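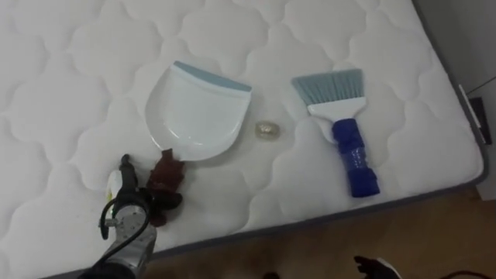

Figure 3. Quilted top with dustpan and hand brush, one small piece of debris between them.

4.2 Sweeping on a quilted surface

Most work on dry sweeping assumes a hard floor. Bedding gets left out, or gets lumped in with carpet, and neither is much help to a person trying to get crumbs and bits of wrapper off a bare mattress. We looked at the brush-and-pan method only. No vacuum, no lint roller. Those are covered in the Trastcombe notes and we don't repeat them.

The top panel matters more than we expected. A scalloped quilt is all small hills and grooves. Debris sits in the grooves. A stiff brush skips from puff to puff and leaves the groove alone, a soft one bends down into it but also flicks light bits sideways. Both kinds were tried at Rosberg before the main sessions and the soft one was kept. Fan shape, the wider the better, though a wide fan is awkward close to the piping.

Pan lip is the other half of it. On a floor the lip lies flat and thats the end of it. On a mattress the person leans on the pan, the surface dips, and the lip either digs in (good, if it stays) or rocks on a puff and leaves a gap on one side. A rubber edge closes some of that gap. A bare plastic edge doesn't. We ran 231 sweeps in all, and the most common failure in both conditions was debris going under the lip, not over the side walls.

Notes on stroke direction. Participants were told nothing at first. Most swept toward themselves, which on a bed means standing at the side and pulling debris to the border. Fine until the border. The piping is raised a little and light pieces stop against it, then need a second stroke to lift over, and by then they are usualy on the floor. Stijn Dewulf suggested working inward from the edge and collecting on the flat part of the top. That became the instruction for the second block.

Short strokes. Lift the brush at the end of each one. Dragging it back undoes the work.

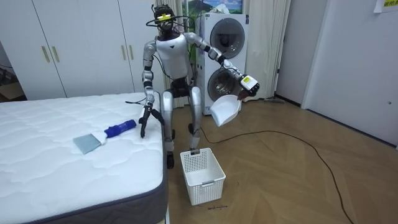 4.3 Where the pan goes

Two placements were compared: pan on the mattress, and pan held at the side below the border. Side placement is what people do at a kitchen counter and they carried the habit over. It needs one hand to hold the pan steady in the air while the other sweeps, and the arms get tired. Of 11 participants, 9 went over to pan-on-top without being asked once they had tried both. The remaining two said side placement felt cleaner, the pan being off the bedding. A fair point and one we have no good answer to, apart from wiping the pan first.

Bare mattress only, no sheet, no cover. A fitted sheet would pull and bunch under the lip and we wanted that out of the way for this round.

4.4 Clearing small items first

Sweeping was always done after loose items had been picked up. Small things left at a corner get forgotten, and a brush will push a card or a lid straight off the bed. The order we settled on was bigger items first, then flat ones, then anything tiny and round, with a basket on the floor near the corner to recieve them.

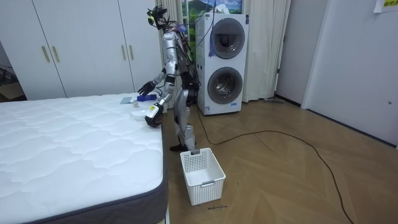
Flat items were the slow ones. A thin card on a quilted top has almost no edge to get a finger under unless it happens to bridge a groove, and people ended up sliding it to the border and pinching it there. Shallow dishes were easier, the rim gives something to hold. Total time for clearing was roughly 3 minutes in the Esonlow block and we did not separate it by item type. Should have. The April sessions log each pickup on its own line and will be reported with the fitted-sheet condition.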